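Hard water advice sent to homes in Trurkstead and Grumudcombe

Households in Trurkstead and Grumudcombe will receive a leaflet on hard water this month, after a change in supply left many residents with scale in their kettles and white marks on their taps.

The two villages were moved on to the Lennox borehole in June, when the old pumping station at Grumudcombe closed for good. Water from Lennox passes through chalk and carries more calcium than the reservoir supply it replaced. It meets all drinking standards, but it behaves differently in the home, and the parish office has been taking calls about it through the summer.

The leaflet is going to 1,821 addresses. It covers kettles, washing machines, shower heads and worktops, and was put together by the parish office with help from Ulla Løken, a retired water chemist who lives in Trurkstead. 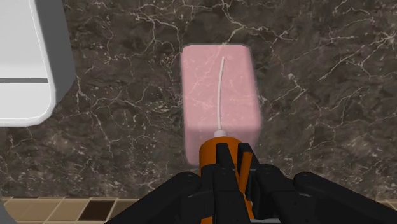

Stone worktops take up a full page. Marble and limestone should not be cleaned with vinegar or lemon juice, both of which are often recommended for limescale. The acid eats into the polish and leaves a dull patch that has to be ground out by a mason. Ms Løken said a damp cloth and a little washing-up liquid, followed by a dry cloth, was enough for most kitchens if it was done every day.

"People had soft water here for 60 years and never had to think about it," she said. "Most of the calls are from people who think something is broken. It is only chalk."

Kettles can be treated with citric acid, sold in most hardware shops. The leaflet suggests two teaspoons in a half-full kettle, boiled once, left to stand until cool, then rinsed well. Dishwashers with a salt setting should be adjusted, as many will still be set for the old supply.
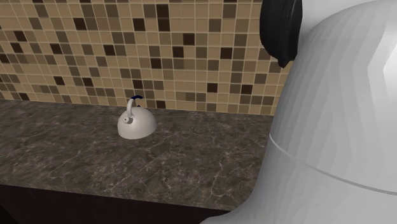 Residents have also asked about water softeners. The parish office said it would not recommend a make or a fitter, and advised anyone thinking of buying one to get 2 quotes. A softener should be fitted so that the kitchen cold tap stays on the unsoftened main – the leaflet has a diagram showing where the branch should go.

A drop-in session at the Flilturau hall drew a full room, and 617 people have so far filled in the office's short survey on the change. The most common complaint was scum on tea, followed by soap that would not lather. A second session is planned at Grumudcombe school, starting at 6.30pm, with free test strips for anyone who wants to check the water at their own tap.
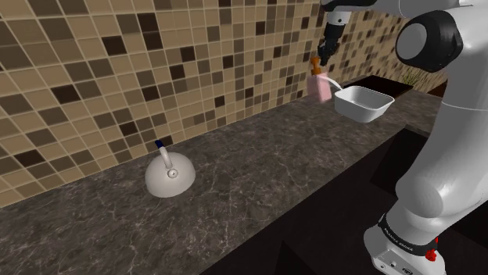
Will the villages go back to the old supply?
The Grumudcombe pumping station has been stripped out and the site is to be sold, so the Lennox borehole will remain the permanent source for both villages.

Large-print copies of the leaflet can be collected from the parish office in Trurkstead on any weekday morning.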